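To: Pleswood Cricket Members List
From: Unathi Shabalala
Date: September 11, 2020
Subject: Re: [pleswood-members] Old bats and the Laren auction

Hi all,

Replies to Deb's questions are under each part of her message. I've trimmed the bits that were already sorted out on the phone.

> Can someone tell me where we are up to with the auction? I have been
> asked by three different people and have given three different answers.
> Last I heard it was 14 lots and it was going to be run through the Laren
> club's page because ours doesn't take bids.

It is still going through Laren. They have the page set up and one of their juniors' dads has tested it with a dummy lot. We are down to 12 lots. The framed scorecard from the grand final was withdrawn by the family, who would like to keep it after all, and the two touring caps are now being sold as a pair.

The money will be split down the middle with Laren, same as the raffle in February. Our half goes to the hospital's children's ward fund, as voted. Laren's half goes to the food pantry at Sorham. The raffle made 2890 dollars all up and I would be happy if we matched it, but people have less to spend now and I'm not promising anything.

> Also the signed bat. Which one is it? Kev says it is the one he used
> for his hundred and Marion says that one was broken years ago.

Marion is right. Kev's bat from the hundred split at the toe and was thrown out when the old shed was cleared. The one we are selling is from the season after. It has been signed by both teams from the Appiah Shield final, except for their wicketkeeper, who had left to catch a flight. The write-up will say that, so whoever buys it knows what they are getting. Kev made 497 runs with it that season, which I have checked against the scorebooks, and it has had one new grip and some tape on the edge.

I would like a reserve on the bat. Laren suggested 312 dollars, based on what their own signed bat sold for last time. That seems fair to me. If anyone objects, say so on the list before Wednesday and we'll talk about it. If I hear nothing I'll tell them yes.

> Do the lots have to be dropped off, and who is paying the postage?

Drop-off is at my place, in the carport, any evening after six. Please put your name and a phone number on the lot with a tag or a bit of masking tape, but not on the blade of a bat or on anything signed. The tape lifts the ink. I have a roll of brown paper if you need something wrapped.

The buyer pays postage. Local buyers can pick up from the Laren rooms, one person at a time, and they'll have to sign the sheet at the door. Bats are awkward to post and the last one we sent came back because the tube was too long for the counter service. I now have the right boxes.

> Last one. Is there going to be a season? My two keep asking.

I don't know yet. The association has told clubs to carry on as if round one is going ahead and to have a COVID plan written up. Ours is done and has been sent in. The main points:

No shared helmets, gloves or boxes. The club kit bag will stay locked up except for the stumps, bails and the keeper's pads, and the pads will be wiped down after each use.

No saliva on the ball, at training or in matches. The umpires will give a warning first. I don't know what happens after that as the by-law hasn't been finished.

Bring your own drink and your own food. Afternoon tea is off. I know that will not be popular with Sorham, whose scones are the best in the competition.

Parents are asked to stay in or near their cars at junior training, apart from the 2 adults helping at each net.

Rego for juniors opens when the association gives us the word. If you paid last year and missed the last rounds, you'll get a credit – there is no need to email me for it. I have the list.

One thing Deb didn't ask about. The covers need to be moved off the square before the mowing contractor comes. They are heavier than they look and it takes four people. If you can do an hour in the morning, reply to me and not to the whole list, and I'll send the time around once I have it.

Also, whoever borrowed the measuring tape and the crease template, could you please bring them back when you drop off your lots.

Unathi

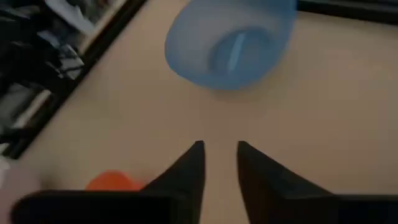
P.S. The list of lots isn't final until Laren put it up on their page, so please don't forward it to anyone before then. If you have something else to donate there is still room, and small things like books and old club ties are welcome. Programs too, if they have all their pages.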